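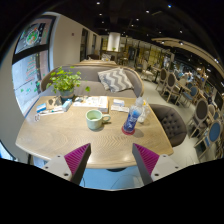 Clear it the night before or it never gets cleared, according to Ditte Kirkegaard, and she told me so before I'd even gotten my coat off. She has strong feelings about dining tables. So do a lot of people in Tikham right now, I've learned, because the Prelska building is in the second week of its January table swap and I've been going door to door hearing all about it.

Quick background if you missed the notice in the lobby. Neighbors in the building bring the stuff that has been piling up on their tables down to the shared room on the ground floor, sort it there, and go home with less (or with somebody else's teapot, which happened to me). Anything left over goes to the Kárason shop on the corner, which sells it and puts the money toward new shelves for the reading room. Last year that came to 3618 in the local coin jar currency, which is to say kroner, and the shelves are already up. They look great!

I started at my own place. Mine is the herringbone table I've written about before, the light one with the rounded edge, and it had gotten bad again. A mug, a blue drink bottle on the red coaster, another bottle behind it, then papers and small boxes all the way back to the plant. I like the plant there. Everything else was up for discussion.

Ditte's method is to start with paper. She says paper is what makes a table feel full even when you could still eat at it, and she gives herself until 9 in the evening to read, file or toss whatever has landed there. Cartons and little boxes come next. Cups last, on the way to the sink.

Aksel Briem does it completely the other way around. He wants the cups and bottles gone first so nothing gets spilled on a letter he needs, and then he'll happily leave the letters sitting for another two days. His wife, Nana Aryee, was listening from the hallway and had some thoughts on the "two days" part – I'll leave those out.

The one thing they all agree on is coasters. Herringbone tops show rings, and Asger Frandsen has been sanding one out of his since before Christmas. He bought a wax from Hirel that he swears by, rubs it in with an old T-shirt and lets it sit overnight. I asked if I could try a little on mine and he gave me the rest of the tin, so thank you, Asger.

Turnout has been good so far. There were 70 of us on the sign-up sheet when I looked, and Dong-geon Ki, who runs it, told me he'd need a second sheet. What he's short on is boxes with lids. What he has plenty of is mugs, so please, think twice before you bring down more mugs (I brought mugs).

The room is open in the evenings through the end of the month, and you can leave things inside the door if the light is off. No medicines, no opened food, and plants only if you've checked them for bugs first. Mine is staying put on its corner of the table, for the record.

14 comments
37 shares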